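Kendum Technical College Opens Student Robotics Course on Computer Disassembly and Assembly

LEDPORT, Sep 26, 2020 — Kendum Technical College has opened a two-term course in which students program robot arms to service desktop computers. The course, listed as Applied Manipulation, is run by the college's automation department at its Ledport site and replaces an earlier elective on pick-and-place programming.

The course carries 288 hours of scheduled bench time, divided between fixture design, motion programming and supervised trials. Students work in teams of four. Each team is assigned one workcell and one set of donor computers, and keeps both until the final assessment.

The assessed tasks cover processor placement, memory module insertion, cable connection and drive tray handling. Processor placement carries the most credit. A team must pick a CPU from a fixture, orient it to the marked corner, lower it into an open socket without lateral contact and release it. The gripper may not touch the socket frame at any point. Memory insertion is graded separately — on seating depth and on the force applied to the board.

Each team designs its own part fixtures and produces them on the department's 3D printers. Fixtures must hold every part in a known position and must be removable from the table without tools. Design files are submitted with the code, and both are reviewed before a team is cleared to run at full speed. 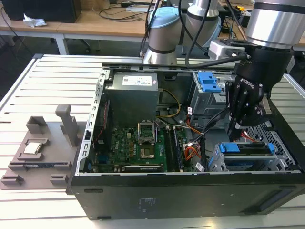 Robot arm with Robotiq gripper at an opened desktop tower. The CPU socket is open, and a processor rests in the gray 3D-printed tray at left.

The donor computers were supplied by Toivonen, a regional equipment recycler, under an agreement signed in January. The delivery consisted of 102 retired desktop towers. Units are inspected on arrival, and any with damaged sockets are set aside for the disassembly exercises. Toivonen will take back all units at the end of the course for material recovery.

Teams log every trial, including aborted ones. The log records the program version, the fixture revision, the starting position of the part and the cause of any stop. The department expects around 2000 logged trials by the end of the second term. The logs will be used to revise the task sheets and to set time limits for the following year's course.

First-term trials are run with taught positions and fixed part locations. In the second term the tower is shifted and rotated on the table between runs, and teams must locate it before starting the task. Programs that depend on a fixed case position will not be accepted for the final assessment.

The two highest-scoring teams will represent the college at the Sistholm student automation meet, where entrants have 600 seconds to complete a set of assembly steps on a computer they have not worked on before. Travel and shipping of fixtures are paid from the department's budget.

Applicants must have completed the college's introductory programming course or passed the equivalent placement test. No earlier experience with robot arms is required. Safety instruction is given in the opening week and must be completed before a student enters a workcell.

About Kendum Technical College
Kendum Technical College offers certificate and degree courses in automation, electronics and machine maintenance. The automation department is based in Ledport.

Contact
Press Office, Kendum Technical College, Ledport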